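## 4. Entering Write-In Votes

Use this procedure after the machine count for a precinct has closed and Pilasa shows the status **Count complete**. Write-in votes can't be entered while a count is open.

You need:

- a Pilasa login with the Tally role
- the sealed write-in envelope for the precinct
- the list of declared write-in candidates, imported as described in Section 3

**Caution:** Two people must be signed in at the station for the whole procedure. Pilasa locks the entry screen if either session is idle for 30 minutes.

### 4.1 Open the precinct batch

1. On the main screen, select **Contests > Write-ins**.
2. Choose the precinct from the list. For the Gavier training data, choose **Karaki North**.
3. Type the batch number printed on the envelope (in the training data, 3191) and press **Enter**.
4. Compare the ballot total on the screen with the total written on the envelope. If they differ, select **Hold batch** and go to Section 6.
5. Break the seal and record the seal number in the **Seal** field.

**Note:** A batch holds up to 40 ballots. Larger precincts are split into several batches - each one has its own envelope and its own seal.

### 4.2 Enter the names

1. Take the first ballot and read the name in the write-in space.
2. Type the first 4 letters of the last name. Pilasa lists the declared candidates that match.
3. Select the candidate. If the spelling on the ballot differs from the declared name, also check **Variant spelling** and type the name exactly as the voter wrote it.
4. If no declared candidate matches, select **Undeclared**. Do not guess.
5. If the oval is blank but a name is written in, select **Refer**. The ballot goes to the review queue and is left out of the running total.
6. Pass the ballot to the second person, who repeats the entry on the other keyboard.
7. When both entries agree, the line turns green. Place the ballot face down in the finished tray. 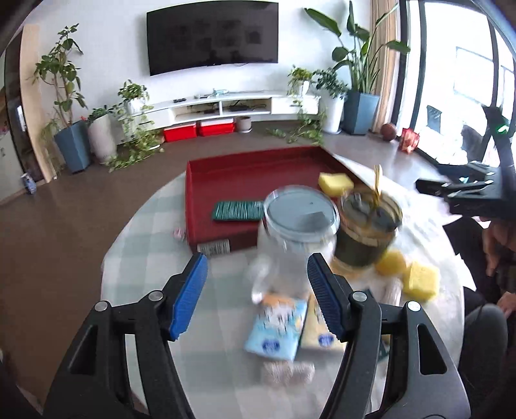
### 4.3 Close the batch

1. Select **Close batch**. Pilasa compares the number of entries with the ballot total.
2. Print the batch report. Both people sign it.
3. Put the ballots and the signed report back in the envelope and apply a new seal.
4. Type the new seal number and select **Confirm**.

**Caution:** A confirmed batch can be reopened only by a user with the Supervisor role. Reopening voids the signed report, and the full batch must be entered again from 4.1.

**Note:** If the station prints through a Silov print server, wait for the **Sent** message before closing the report window.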